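4.2 First two-arm hold

Start with something you don't mind scratching. Yurii's good luggage is not it.

1. Lay the case flat, long side running front to back.
2. Set both arms to 6 percent speed. You will want 80. Everybody wants 80.
3. Bring the left gripper to the handle.
4. Bring the right gripper to the opposite side, near the middle.
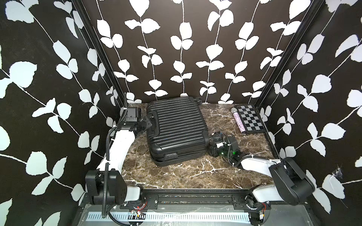

Fig. 3. Left arm at the handle, right arm against the shell.

5. Hold for 3 seconds, then back off the right arm first.

CAUTION: Keep hands behind the front rail while the arms have power. The Kedberg controller does not know you are fond of them.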